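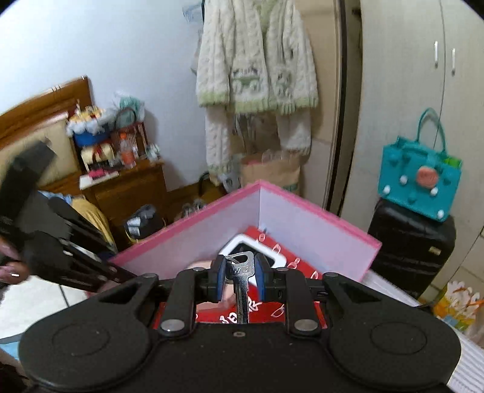

Key with its ring, and the red envelope in the pink box

Filunton Homes & Rentals Board > Buying and Selling > Seller wants to keep a key after closing

erdal_e
December 22, 2020
We close on a three bedroom in Clollmont in January. The seller has asked to hold on to one front door key for two weeks after closing so she can come back for some things in the garage. Her agent, Nazmiye Tuncer, says this is common. Our agent says it's up to us. The seller has been easy to deal with and I don't want to sour things over a key. Would you agree to it?

jokmont_renter
No. Once it closes it's your house. She can call and you can let her in.

Ruta K
I'd say yes if it's in writing. We did this when we bought on the Jokmont side. The seller left a workbench and a chest freezer and came back for them with a truck. We had a one page agreement with the dates and it went fine. I wasn't going to take a morning off work to stand in a driveway.

jokmont_renter
And if something goes missing, or she trips on the steps? A page with dates on it doesn't cover that. Ask your insurance company before you ask a message board.

Ruta K
Ours did cover it. It said she was responsible for any damage and for her own movers. I agree he should call the insurance company.

T. Lazar
You're all talking about one key. Change the locks the day you close. You have no idea how many copies are out there with dog walkers, cousins, old tenants. I paid 180 for a locksmith to rekey three doors, and that included the trip. 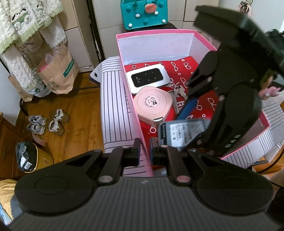 If you want her to get into the garage, leave the side door on the old lock until she's done and rekey that one last. The house itself should be on new keys the first night you sleep there.

erdal_e
The garage is attached, so the side door gets you as far as the kitchen door. I could put a deadbolt on the kitchen door. The quote I got here was 260 for four locks.

T. Lazar
A little high but not crazy. Ask if that includes new hardware or just rekeying.

Defne Oral
I manage rentals, so take this from that side. The usual way is to hold back some money. Have the title company keep 600 of the seller's money until the garage is empty and the key is back. People move fast when there's a check waiting. It has to be in the paperwork before closing, so talk to them this week.

jokmont_renter
That I could live with. Still wouldn't give her the key.

Ruta K
600 seems like a lot for some boxes in a garage. She may take it as an insult.

Defne Oral
She gets it all back. I've had one person complain about it and she signed anyway.

erdal_e
Called our agent. He's going to offer the hold back and a set pickup day, with me there to open the garage. Locksmith is booked for the afternoon of closing. Kitchen door gets the deadbolt too.

T. Lazar
Get the garage remotes from her as well, and clear the opener's memory.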